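4. Open-Day Demonstration

4.1 Setting and task

The drink-preparation task was shown to visitors during the Brenon laboratory open day on October 12, 2019. The workspace was the one used for the earlier trials: a table covered with a flat brown mat, with the robot arm reaching in over it. Ice was held in a pink bowl, with whole lemons and a lime next to the cutting board. Figure 4 collects views from the fixed camera, the wrist camera and the head camera. The views are not given in order of time. 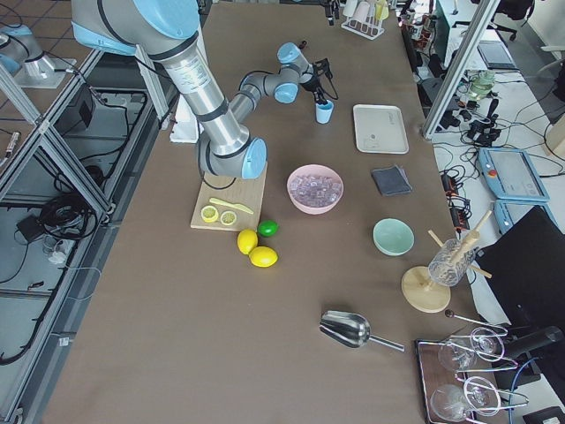

4.2 Procedure

Each showing followed the script written by Chornovol for the Tilano trials, shortened to the cup and ice segments. Visitors stood behind a taped line and could ask the operator to repeat a segment. Glenys Dunstan operated the arm. All camera streams were recorded for the full session and later divided into 388 segments.

Wrist views were labeled separately. A view was marked as background if it held no object that the current segment called for – a partial tray at the border did not change the label.

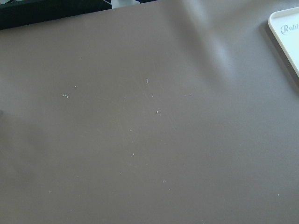 Of the 3,273 wrist views sampled, 677 received this label. They were kept in the set, as the Penard detector had been trained without them and gave false detections on plain surfaces. Small specks on the mat were not labeled.

The ice segment drew the most requests for a repeat. The gripper enters the bowl from above, and the forearm passes over the cutting board during the approach, so clearance over the board was checked before the doors opened.

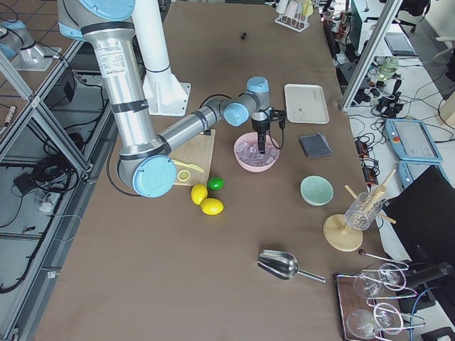 Manipulation Group, Van den Broek Institute

4.3 Visitor responses

We received 73 completed response cards. Most comments concerned speed and the choice of objects. Several visitors asked if the cup could be found after being moved by hand. Its start position was not fixed in the script, and the head camera was used to locate it before each segment.

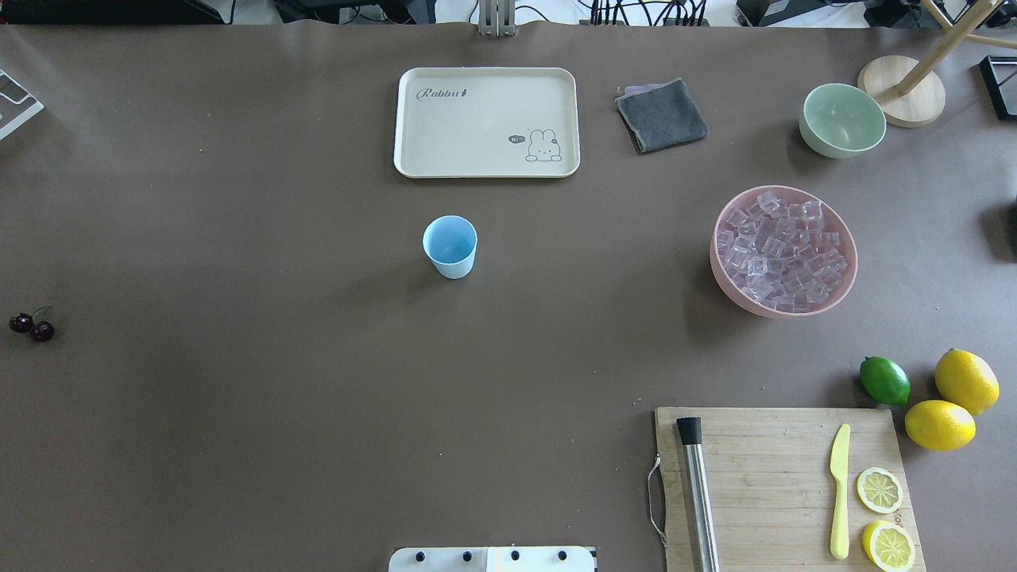
Figure 4. Workspace during the open day. Last panel: head-camera view with the light blue cup below the tray.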